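Two-tier rack for container lids: notes after a month

Posted 24 January 2025 in Kitchen

The problem was lids. Container bases nest, so a stack of six takes the same footprint as one. Lids of mixed diameters do not nest. Piled flat in a drawer they slide over each other, and the one needed is usually at the bottom. I had been keeping mine in the drawer under the kettle, which jammed whenever a rim rode up against the underside of the counter.

Krisztina Szénási had suggested a freestanding rack when I complained about the drawer in April. I looked at two. The Wetby was bamboo with slots, and the slots were too narrow for anything with a deep rim. The other was the Prisby, white wire grid with two flat shelves, and I bought that one. Width is 460 mm. Assembly took less time than getting the packaging open.

My first arrangement was by diameter, largest on the left. It lasted four days. Putting a lid back meant comparing it against its neighbors, and at the end of the evening I did not do that. The second arrangement is by container family, round ones on the lower shelf and rectangular ones above. It has held up since New Year.

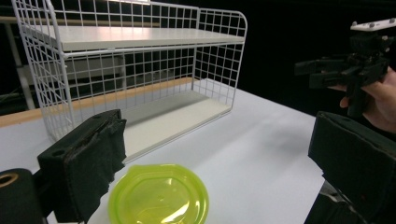
Should lids be stored on the containers or apart from them?

Apart, in most kitchens. A closed container takes up its full height in the cupboard and holds on to smells from whatever was in it last. The exception is a container used every day, such as a lunch box, where the time spent matching the parts is worth more than the shelf space.

A few practical points on the wire grid. It lets air through, so a lid that is slightly damp on the rim will finish drying without help. It also lets small things through. I tried keeping silicone bottle stoppers at the end of the lower shelf and found them behind the rack twice. They now live in a cup.

Round lids go rim down. Rim up, they collect crumbs, and the ridges on the inside of most of them are tedious to clean. Flexible lids should not go at the bottom of a tall stack. One of my Trekia lids spent the holidays under a casserole cover and now needs pressing at two points before it seals. I ran it under hot water and left it on a flat surface overnight, with partial success.

Before loading the rack I matched every lid to a base and set aside anything without a partner. The orphans went into a bag with a label on it. If nothing turns up by the end of April the bag goes out. Kálmán Hajdu uses his as saucers under flowerpots, and I may keep two of the larger ones for that.

Still to do: a divider for the upper shelf. The rectangular lids stand on edge well enough when the row is full and fall over when half of them are in the dishwasher. A plain bookend might be enough. I have one that is 81 mm deep and will try it this weekend.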